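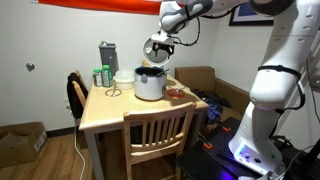
Figure 3. Arm and black gripper at the pot station, lid raised. Parallel pads, stock controller.

4.2 Gripper comparison on the lid task

We tried two grippers on the same arm, same table, same pot. The first is the stock parallel gripper as shipped with the arm (called PG from here on). The second is the Wivico soft-pad gripper, which has the same stroke but thicker, ribbed pads and a spring behind each one. Everything else was left alone as far as we could manage — arm mount, height of the platform, controller gains, camera positions. The lid task was picked because it was the one that gave most trouble in the June runs. Picking up a cup tells you little about a gripper. A lid does, being wide, smooth, awkward at the rim and heavy enough to twist in the fingers if the hold is off centre.

Each gripper did 32 runs. A run starts with the arm parked above the table and ends when the arm is back at park or when the operator hits stop. Operators were Kgomotso Nkuna and Wian Jacobs, swapping halfway through each block so that neither gripper got all of the fresher operator. Dineo Rampersad scored from the recordings, without being told which controller was in use. She could of course see which gripper it was. No way round that with the present cameras.

Scoring. A run counts as clean if the lid is raised clear of the opening and then put back seated, without a second grasp. Second grasps are logged apart. Slips are logged when the lid turns in the fingers by more than a small amount, judged by eye against the rim. This is rough and we say so again in 4.5.

Results in short. PG was faster and worse. It closes hard and gets to the lift sooner, but with only a narrow strip of pad touching, the lid tends to swing once it leaves the level. When the hold was near the middle the swing was small and settled in a second or so. When the hold was nearer the edge it did not settle and the controller chased it, which made things worse. The soft pads took up most of this. Slower to close, slower to let go, and on a few runs the lid stuck to the pad on release and came back up with the fingers. We had not planned for that and there is no column for it in the sheet; those runs are marked as failed placements. 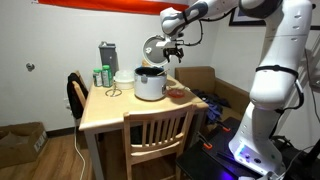 The clutter was kept on purpose. Earlier work in our group (the Hurthorpe set) used a bare table and the numbers looked very good, then dropped as soon as anyone put a bottle down next to the target. So the small items stay out, in roughly the same places, and the chairs stay pushed in. The arm comes in from the side, over the top, and the wrist has to stay high enough to miss whatever is standing in the pot. The utensil handle matters more than we expected. With PG the fingers are short and the wrist has to drop further, so the planner sometimes took the long way round to keep clear of the handle, and twice gave up. The soft pads sit lower on the fingers, and the clearance is better by about the depth of the pad.

Cables. Worth a paragraph as this cost us a day. The gripper cable runs back from the wrist along the arm and is strapped part way down. If the loop at the wrist is too short it pulls at full turn and the force reading drifts. Too long and it hangs into the view of the wrist camera. We re-did the strap between the two grippers, and Lungile Masilela checked the zero reading afterwards, but the first few PG runs were done with the older, tighter loop and we have not thrown them out. They are marked in the sheet. Removing them doesnt change which gripper comes out ahead.

Controllers. Each gripper was run with the stock position controller and with the Le Roux compliant controller, half the runs each. With the soft pads the choice made hardly any difference. With PG it made a lot — the compliant controller let the wrist give when the lid touched the rim on the way down, and most of the bad seatings went away. If only one thing can be changed on a set-up like this, we would change the controller first and keep the stock pads. Chantelle Msimang disagrees and would rather change the pads, her argument being that the compliant settings need tuning for each new lid and pads do not. Both views fit the data. Force limit was 75 per cent of the rated maximum in all cases; at full force the PG pads left marks on a test lid and we stopped there.

Cameras. The main comparison uses the fixed side view only. The wrist camera was recorded but is not used for scoring, partly for the cable reason given above and partly becuase a raised lid fills most of its view. Glare was a nuisance with both. A shiny lid held near upright throws back the room light, and the rim tracker lost the edge for a few frames at a time. We filled gaps of up to 2 frames and dropped the track for anything longer.

One more check, done late. The arm stands on a platform with the plate clamped at the edge, and we wanted to know if the clamps moved. Marked the plate with tape before a block, looked again after. No shift that we could see with the soft pads. A slight one after the PG block with the stock controller, which may be the chasing mentioned earlier, or may just be a clamp not done up properly. Clamps were tightened before every block from then on. The same check on the Tenley arm is still to be done and is left for the next section, together with the wear figures for the pads.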